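4.2 Counting punches by hand and by machine

I'll start with the bit I got wrong. When Soledad Campos and I began scoring the amateur bouts from the Idonano gym shows, I was sure the hard part would be the head shots. I boxed a little as a teenager (badly, and mostly backwards) and what I remembered was the head shots. But our scorers agreed on those nearly every time. Where they fell out with each other was the body work, above all the short hooks thrown in close when both boxers have their heads down and the referee is about to step in.

We had 12 bouts to work with, each one fought over 3 rounds, and 2 scorers watched every bout separately with the sound off. We turned the sound off after Chenxi Han pointed out that a home crowd will cheer a glove landing on an elbow, and that I was plainly listening to them! Once the crowd had gone, my own counts for the home corner dropped, and I've left both sets in the appendix so readers can have a laugh at my expense.

Between us we logged 2,751 punches. A punch went in as "landed" if the knuckle part of the glove met the head or the front or side of the body, "blocked" if it met arms or gloves, and "missed" if it met nothing. Soledad wanted a fourth box for punches that were partly blocked, and we argued over that for most of November. I won in the end, but I'm less sure now that I should have. Plenty of the hooks we fought over would have gone happily into her fourth box, and a coach watching from ringside would surely treat them as something in between.

The software counts came from Stusolix, which we ran over the same footage, one bout at a time and with its settings left alone. It was quick and it never got bored, two things I can't say for myself by the last bout of an evening.

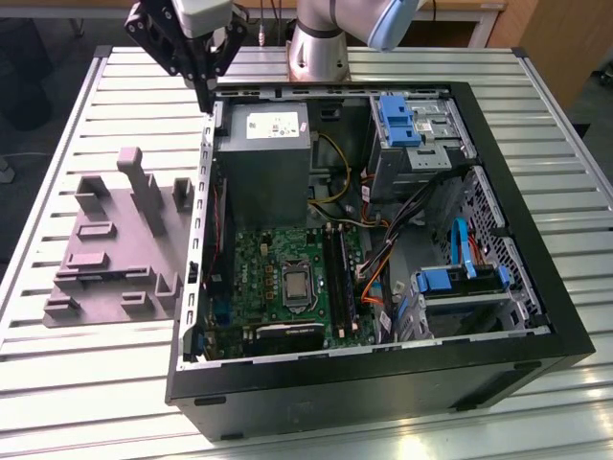

Figure 4. Dell desktop tower with the side panel off.

Its trouble was clinches. As soon as two boxers tied up, it would either stop counting altogether or hand one boxer's punches to the other, and it did this more when both wore dark vests. Jabs at long range it handled very well, and I'd trust it over me on those any day. We tried Loment too, but only on the first bout, so I won't lean on that here. The round-by-round comparison is in 4.3, where I also go through the bouts in which the two scorers picked different winners.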